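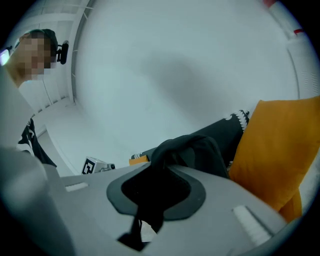 The Slow Return of the Shared Laundry

When I moved to Amport, I rented a room on the third floor of a house without a washing machine. The landlady gave me the key, showed me the window that does not close well, and told me that for washing I must go down the hill to Tramby. I thought Tramby was a village. It is a laundry.

At that time I felt a little insulted. Where I grew up, to have your own machine was the sign that a family had arrived somewhere in life. My mother bought hers in May of the year I started school, and she put a cloth on top of it, and on the cloth a vase. To carry your clothes through the street in a bag was for students and for people in trouble.

I have now carried mine for six winters, and I want to write something in favor of it.

The town of Amport had, until the end of the seventies, a public wash house in almost every district. The one on Chisholm Street had stone basins in the front and, later, a row of heavy machines in the back, which were bolted to the floor and shook the windows of the bakery next door. Older residents still say "the Chisholm" when they mean any place where you hear news before it is in the newspaper. It closed when the machines for the home became cheap, and the building was a carpet store, then a storage for election posters, then nothing.

What came after was the washing machine in the kitchen, between the sink and the oven, or in the bathroom, where you can not open the door fully if somebody is sitting. The apartments of Amport are old and small. A household here gives up a good piece of floor for a thing which stands still most of the week. Then comes the drying. In the wet months, which in this valley are seven, the clothes hang on doors, on radiators, on the backs of chairs and over the sofa, and a pair of jeans can need three days. The windows run with water. In my first year I visited a colleague in January and we ate soup under her bed sheets.

Tramby opened in an old bicycle garage with eight washers and four dryers. A wash costs 60 cents for ten minutes in the small machine, and the dryer is 70. There is a long table for folding, and a shelf with books that have all been a bit damp at some point. The first winter it was mostly empty. I remember sitting there alone with the big window black in front of me, listening to somebody's zipper go around.

Then the rents went up and people began to make their arithmetic. A second laundry opened near the station, in the hall of the former Daltlow dairy. The Daltlow has a membership, and in its second year 642 households had signed for it, in a town where many told the owners that it was an idea for big cities. The members pay each month and can book an hour, and on Saturday mornings there is a person who repairs hems and changes buttons while you wait. The dairy tiles are still on the walls, white with a green line.

I do not want to make it prettier than it is. You must plan. If you forget the one shirt you need for Monday, you will wash it in the sink, and I have done this many times. In August the room is so hot that people put their clothes in and go to stand in the street. There are men who take the big machine for two towels. There is also the matter of small things. Every laundry has a basket or a string with the lost pieces, and most of these are socks, and most of the socks are black, so it is not possible to prove anything. I have taken home one that was perhaps mine. It has a different heel from its partner, but I wear them together now.

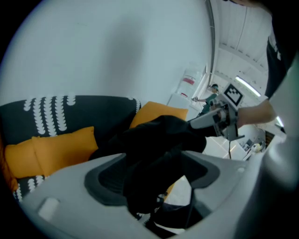

Not all readers of my earlier column on this subject were convinced, and one letter was longer than the column. The writer had used the old Chisholm as a young wife, with two small children and a cart, and she did not miss it for one hour. She wrote that the talk there was mostly about who had stains on what, that her hands were split from October until spring, and that on the day her own machine was delivered she sat down on the kitchen floor and watched the complete program. People who call it community, she added, should try it with diapers.

I have kept this letter because she is right about her years, and I would not send anybody back to the stone basins. The difference, I think, is in who has to go. At the Chisholm it was the women, always, and it took the whole day. At Tramby on a weekday evening I see fathers, nurses in their work shoes, two brothers who do their homework on a dryer because it is warm. The wash takes an hour and the dryer does what my radiator could not do in three days.

The town has noticed too. In the budget there are 4,000 dollars for a study on whether the ground floor on Chisholm Street could take machines again. It is not a large amount, and a study is only a study. The pipes under that floor are still the old ones, and the bakery next door has already written to ask about the windows.

My landlady, in the meantime, has offered to put a machine in my bathroom. She measured the place with her arms and said it would fit if I took out the cabinet. I thanked her and said I would think about it, and then I went down the hill with my bag. It was raining, and all four dryers were taken — I waited on the bench with the others and read half of a damp book about the sea.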